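Plarcombe Clear Counter Tub: my review after a whole lot of wrappers

Last updated 13 Jun 2019
Print this page | E-mail this to a friend

I never thought I'd have opinions about a plastic tub, but I've had the Plarcombe clear tub on my tea table since last August and people keep asking me about it, so okay, let's do this.

Some background. I drink a lot of tea and I'm the sort of person who opens a wrapper and leaves it exactly where it landed. By mid-afternoon my table looked like a snack bar after a ball game. I wanted something see-through and wide open with no lid to fuss with, and it had to be nice enough to leave out all day. The Plarcombe set me back 7 dollars, so I wasn't exactly agonizing over it.
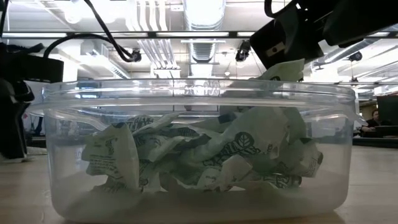
Do wrappers pop back out once the tub gets full?

Crumpled paper is springy, so a few will ride up over the rim, but a gentle push with your palm settles them and you can keep going for a good while after that.

I like the cloudy plastic more than I expected to. You can tell at a glance how full the thing is getting, but it softens everything so you're not staring at trash all day (my sister's perfectly clear glass bowl is so much worse for this). Pale wrappers practically disappear in it. Bright red candy papers, not so much!

Cleaning is easy. Warm water, a drop of dish soap, a soft sponge. Don't use the scratchy side, I did that once on an old tub and it never looked the same. I let mine air dry upside down on a towel and it's good to go by the time the kettle boils.
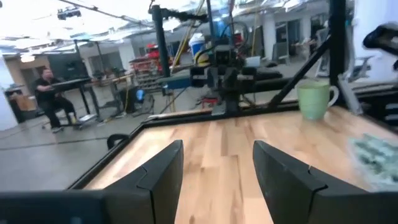

I'd also keep it on a table you like looking at. Mine sits on light wood with my mug nearby and the combination makes me stupidly happy. It slides pretty easily on a smooth top, though, and I'd have loved a grippy bottom. My neighbor Weidong Wan stuck little felt dots under his and swears by them, but I'm too lazy.

I did try the Ornach bin before this one. It's taller and it has a swing lid, and it was a real pain: the wrappers are so light that they just sat on top of the flap and laughed at me. An open tub wins for paper, hands down. You lose out on smell control, so keep your tea bags and banana peels far away from it.

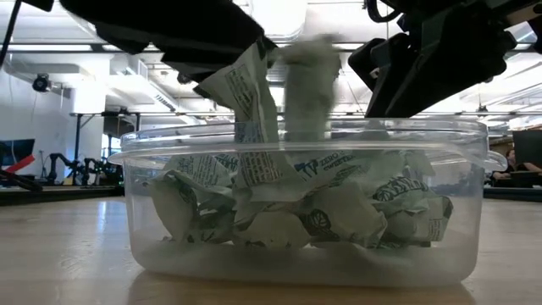

Emptying is the part I'd grumble about. If you've packed the paper down hard it comes out in one big clump and then a few stragglers cling to the sides (static, I guess?). A quick swipe with a damp hand gets them. I dump mine when it's heaped, and I can usually put that off longer than I should.

Would I buy it again? Oh, for sure. I've already picked up a second one for the craft corner, where it's catching fabric scraps and doing great. Four and a half stars from me, and the missing half is for that slippery bottom.

Contact Pemero Home Reviews | Copyright 2019 | Back to top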